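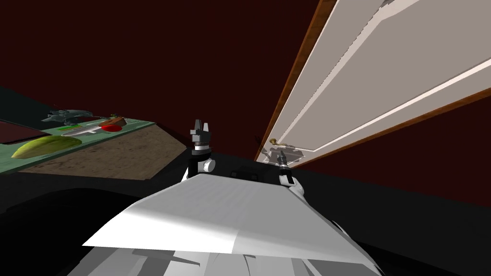
Sleep and Screen Use in First Year Students
Group 4 – Thilini Dewan, Ruwan Gazi, Prodromos Sarantis
Submitted February 5, 2024

Background. Everyone in our year complains about being tired. We wanted to see if late phone use goes along with less sleep, or if it's more about early classes and part time jobs. Ms. Siqueira said to keep it narrow so we dropped the caffeine part. Maybe next term.

Method. Paper survey, one page, 2 sides. Handed out in the dining hall and in the Selvanayagam building before morning lectures. 171 forms came back. We threw out the ones with no bedtime filled in and anything joking (one person wrote "never" for every answer). After that we took the first 100 usable forms because we were typing them in by hand and ran out of time. Not a random sample, we know.

Questions were: usual bedtime, usual wake time, last thing you do before lights off, phone in bed y/n, job y/n, first class of the day. 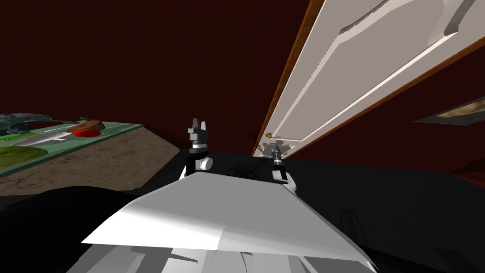
Did students with jobs sleep less than students without?
A little less on weeknights, but the gap was smaller than the one between phone in bed and phone out of bed.

Results. 40 students said they keep the phone out of bed. They reported earlier bedtimes than the rest. Wake times were almost the same in both groups – makes sense, the classes start when they start. So the lost sleep is nearly all at the front end of the night. People with an early first class did not go to bed any earlier, wich surprised Ruwan more than the rest of us.

Problems. Self reported. People round to the nearest hour. "Phone in bed" could mean an alarm clock on the pillow or two hours of videos, we should of split that question. Also the survey went out in a exam week for some departments.

If we did it again: sleep diary for a week instead of one form, and start in August so there's time to type everything in.

Thanks to Prasanna Biswas for checking the spreadsheet and to Vanderleia Siqueira for comments on the draft. Raw forms are in the blue folder, ask Thilini.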